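We use cookies to remember your settings and to see which newsletter items get read. Accept all | Manage preferences

Box month at the Beddale bench

So November has been all about the box! If you read the last issue you'll know the two-arm setup at Beddale finally got its own table (green check cloth and all, I'm very fond of that cloth), and since then I've been spending most afternoons steering both arms through the same little job over and over so the model has something to learn from. One arm comes in from each side, they meet at the open black box, and I try to do it a bit differently every time.
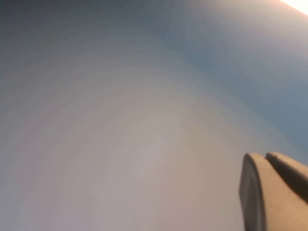
The counter hit 3286 recordings on Sunday night, which made me happy until Sze-wing Yeh went through the latest batch and threw out 177 of them. Fair enough. Most were mine from late in the day, when I get sloppy and start both arms from the same spot without noticing. The model picks up on that kind of thing right away – it learns where I like to park the arms and gets lost if you start it anywhere else. We're now moving the box between takes and writing the start position on a sheet, and Sze-wing checks the sheet before I'm allowed to go home.

The other thing I've changed is speed. I used to rush the approach and then creep along once I got to the box, and you could see the same habit come out in the trained version (we call it Huang, after the street the old lab was on). Huang would swoop in and then just hover there, thinking about it. The newer takes are slower on the way in and steadier at the end, and I want to get another 50 or so of those before we retrain.

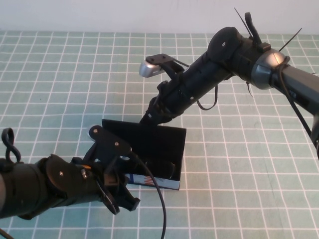 Cables are still my main complaint. I've zip-tied everything I can reach and there's always one more loop hanging down somewhere, so if any of you at Wornstead have a neat way to route wiring along a moving arm, please write in! I'll happily trade you for our labeling script, which Sze-wing rewrote and which now takes 2 minutes a batch. It used to eat my whole lunch break.

Next up is Fornance, our name for the version where the arms have to take turns without me telling them who goes first. I've tried driving it by hand a few times and kept mixing up my left and right, so those takes are staying in their own folder for now.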